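Workshop notebook, December 9, 2021
Bench 8, cold room side

Today I continued with the rye starter from Wornside. Kusum Rathore asked me to write more in the notebook, so that she can follow when she is at the other building. I try to do it properly.

The starter was fed at 8 in the morning, same flour as in November (the Gultitz rye, dark, coarse). I used equal weight of flour and water. After the last batch I had a doubt about the water, so I let it stand overnight in the open jug before using. I don't know yet if this makes a difference. The smell at noon was sour but clean, a little like green apple. In November it was more like nail polish and I did not like it.

Jar 1 rose well and had a rounded top. Jar 2 was slower and the top was flat. Both jars got the same flour from the same bag, so I suspect the place on the shelf. Jar 2 stands near the door and people open this door all the time. Tomorrow I exchange the places of the jars and we will see if the slow one is still the slow one. 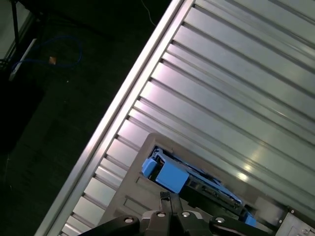
For the dough I followed the recipe of Nigam, page 53 in the blue folder, but with less salt in the first mix. The total weight was 1082 g before the first rest. I wrote this number on the tape on the bowl too. Please do not remove the tape when you wash, the old tapes are my only record for the bowls from last week.

The dough was very sticky. I know that rye is always sticky, but this one I could not get off the scraper, even with wet hands. I see two possible reasons. The first is that I read the scale too early, before it was stable, and put too much water. The second is that the flour has changed since we opened the bag. I would like to believe the second, but I think it is the first.

Baked in the Prusia tin with the lid on, then without the lid for the last 10 minutes. The crust has a good color. The loaf is lower than I wished, and there is one crack along the side. I will not cut it before tomorrow morning. Last time we cut it warm and the crumb was like glue on the knife, and then we could not judge anything.

Questions for Kusum:
Do we still have the finer sieve? I looked in both drawers.
Is the salt in the recipe counted on the flour only, or on flour and starter together? The page is not clear and there is a coffee stain on it.

To do:
exchange jars 1 and 2
weigh the water twice
cut the loaf, write down crumb and taste
order rye, the bag is almost finished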